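The Prakisthorpe Coat
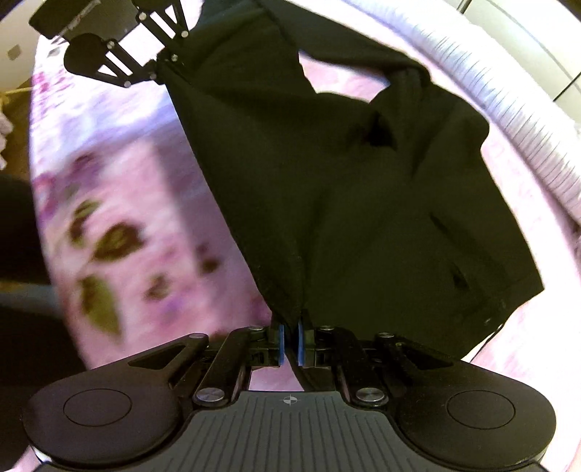
Page last changed: 02/01/2024

My aunt Illia left me her flat in Prakisthorpe, number 303, and a wardrobe that wouldn't shut. I'd met her maybe twice. Mum said take the train up, bag the clothes, be home by tea. So of course I was there until the end of September.

The first thing I pulled out was a long grey coat with a Bramano label, the sort of thing you'd wear to a funeral if you wanted people to ask who you were. I tried it on (you would have too) and it fit me everywhere except the sleeves. There was something stiff in the lining. I picked at the stitches with my house key and out came an envelope with $4,000 in it and a note that said, in pencil, "For Qiuyue, when she's done being cross."

Well, I didn't know any Qiuyue. I went across the hall and knocked, and a woman in slippers opened the door with a piece of toast in her hand.

"Azra Georgiev," she said. "You're the niece. You've got her coat on."

I said I did, sorry, and did she know a Qiuyue?

She chewed for a long while. "Qiuyue Du. They ran the dress shop on Macedo Street. Fell out over a zipper."

"A zipper?"

"It was a very expensive zipper," said Azra, and let me in.

It took three pots of tea to get the whole story. There'd been a wedding dress, and a bride stuck in it, and words said in front of the groom's mother that you can't really take back. Illia kept the shop. Qiuyue moved to the coast, 1,000 kilometres off, and sent a Christmas card every year with nothing written in it but her name. Azra had the phone number on the back of one of them.

I rang it from the stairwell, still in the coat. It rang and rang, and then a voice said, "Who's this?"

I told her. I told her about the envelope too, and the pencil note, and I read it out.

"Done being cross," she said. "The cheek of her." Then she was quiet, and I could hear a kettle going at her end. "Has it still got the grey buttons?"

I looked down. "All but one," I said.

"I've got that one," said Qiuyue. "Hang on, love, I'll get a pen. What's the address?"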